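Neues von der Datensammelei: Jovolero zieht ins Esszimmer

Ihr Lieben, seit dem letzten Rundbrief ist bei uns im Projekt Jovolero einiges passiert, und weil so viele von euch gefragt haben, wie man einem Lernsystem das Greifen und Ablegen beibringt, erzähle ich diesmal ein bisschen aus dem Alltag. (Wer nur die Termine sucht: ganz unten!)

Also: Wir sammeln Vorführungen. Ich sitze mit dem Steuergerät in der Hand vor dem Monitor und lenke den Arm durch die Simulation, immer wieder dieselbe Aufgabe – kleine Figur greifen, anheben, in die Schüssel legen. Jede Runde wird mitgeschnitten, also die Gelenkstellungen, der Greifer und die Kamerabilder, und am Ende landet alles im großen Topf, aus dem später gelernt wird. Vor der Sommerpause hatten wir 197 brauchbare Durchgänge, inzwischen sind es 293. Darauf bin ich ein kleines bisschen stolz, denn nach mehr als 60 Runden am Stück fühlt sich mein Daumen an, als hätte ich einen Umzug hinter mir!

Neu ist der Raum. Bisher haben wir in der Szene Nanska gearbeitet, einer kahlen Werkstatt mit grauem Boden, und das Modell war dort auch ganz ordentlich. Nur: Kaum stand der Tisch woanders, griff es ins Leere. Deshalb jetzt Kotow, unsere Wohnszene mit Stühlen, Sofa und einem Holztisch, auf dem kräftige Schatten liegen. Genau die wollte ich haben.

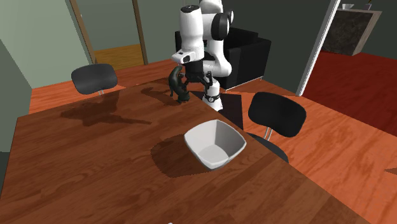 Zwei Blicke auf denselben Tisch, und beide Male ist die weiße Schüssel dabei.

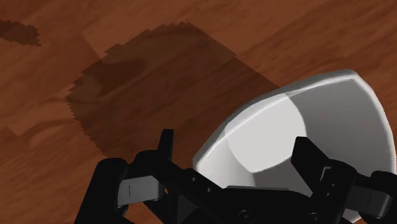
Shabalala schrieb uns nach dem letzten Rundbrief, dort habe man mit zu sauberen Vorführungen schlechte Erfahrungen gemacht: Wenn der Mensch am Steuer nie danebengreift, lerne das System auch nie, wie man sich aus einer verkorksten Lage wieder herausarbeitet. Man solle ruhig absichtlich schief anfahren und dann korrigieren. Und bitte die missglückten Runden nicht löschen, die ließen sich zum Vergleich noch gut gebrauchen.

Das hat mich ins Grübeln gebracht, ich hatte nämlich fleißig aussortiert. Ab sofort bekommt jeder Durchgang nur noch eine Markierung, geglückt oder missglückt, und bleibt liegen. Außerdem wechseln wir zwischen den Runden die Startposition der Figur, mal dichter am Arm, mal weiter weg, und die Schüssel wandert auch ein Stück. Die Beleuchtung lasse ich vorerst so, sonst weiß ich hinterher nicht, woran eine Änderung gelegen hat.

Was noch hakt, ist die Sicht aus Greifernähe. Die Schattenkanten werden dort so grob und stufig gezeichnet, dass ich mich frage, ob das Modell sich am Ende die Zacken merkt und die Schüssel gar nicht beachtet. Ich probiere gerade eine feinere Schattenberechnung aus, die Aufnahme ruckelt damit aber noch ziemlich.

Im September starten wir den ersten Trainingslauf mit den Daten aus beiden Szenen. Wer vorher selbst mal ans Steuer möchte: Wir haben 2 Plätze frei, Vorkenntnisse braucht ihr keine, eine kurze Antwort auf diese Mail genügt. Anmeldeschluss ist der 28.08.2026.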